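Finishing Small Wood Pieces: Which Tips Hold Up

Last updated Apr 3, 2024

Every woodworking site has a page about finishing toys, blocks, knobs and game pieces, and most of them copy each other. I've tried the usual advice in my own garage over a good many winters and I don't believe half of it anymore.

Sanding past 220

You will read that small pieces need to go up through the grits to 600 or beyond. For a bare maple knob that gets handled all day, maybe. For anything that gets oil or varnish, I stop at 220 and have never seen a reason to regret it. Very fine sanding can burnish the surface so the oil just sits there looking greasy.

Softening the edges is worth far more of your time. Glue a sheet of 120 to a flat board, tilt the piece and pull it toward you with light, even strokes. People who sell round-over bits will tell you to use a router. On a piece this small I'd like to keep my fingertips.

Food-safe everything

The label says food-safe and the price doubles. Read the back of the can. Plenty of ordinary finishes are sold with the same claim once they have fully cured, and curing is the part that gets skipped. Whatever the can says, I give it extra days, more in a cold shop. If it still smells, it isn't ready.

Walnut oil gets recommended a lot. I quit using it on anything for kids because of nut allergies, and I'm surprised how rarely that comes up.

Numbers and letters

Stencils bleed. Taping them down harder does not cure this, whatever you've heard. Seal the bare wood with a thin coat of shellac, let it dry, then dab the paint on with an almost dry brush. Rubber stamps are quicker but need an ink that won't smear under the topcoat, so test on scrap first.

Add a small dot near the bottom of each face while you're at it. A 6 and a 9 are the same thing upside down, and even a 2 takes a second look. 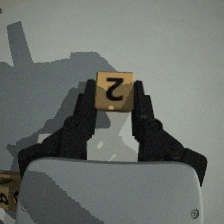 Dark patches

Lemon juice is supposed to lift them. It did nothing for me except raise the grain. If the patch is mineral streak or natural color, it goes deep and no amount of rubbing will shift it. Black marks from iron and water are another matter - oxalic acid works on those, with gloves, goggles and a good rinse.

Drying without fingerprints

Meirion Dafis swears by a bed of nails, and for once I agree with the popular tip. Drive 13 brads through a scrap of plywood, flip it over and rest the pieces on the points. Wax paper sticks. So does parchment, less often.

Storing leftover oil

Marbles in the can to raise the level: messy, but it works. Rags go flat outdoors to dry, never balled up in the trash - they can catch fire by themselves, and that warning I do believe.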